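Caring for Vinyl Records and Sleeves at Home

Records should be stored upright, away from radiators and direct sunlight. Shelves must be sturdy, as 30 albums can weigh more than expected. Hold each disc by its edge and label only. Brush the surface before and after play with a dry carbon fiber brush.

For deeper cleaning, apply distilled water with a soft cloth and follow the grooves. Allow the record to dry fully before returning it to its sleeve. Paper inner sleeves that have torn should be replaced. The Sketura listening library inspects its needles every 5 months.
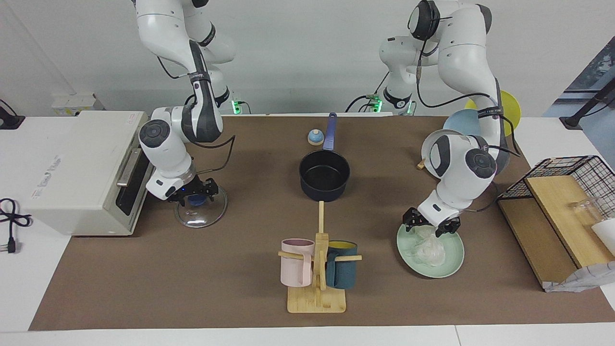 Glass pot lid with blue knob, beside a toaster oven.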